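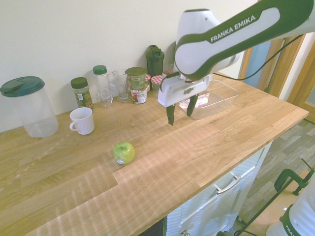 Counter, day one of the big declutter.

Every list says keep the counter clear and line things up against the wall. Fine. They're lined up. I still have a pitcher, a mug, one jar of herbs and a stack of green tubs out there.

Fidelina swears by clear trays. Mine was supposed to hold the small stuff – so far I just have a tray to store.

The Birnley guide wants 60 minutes a week on this. For one wall?

The butcher block does look nicer with space on it, I'll give them that. Ask me again after Sunday lunch.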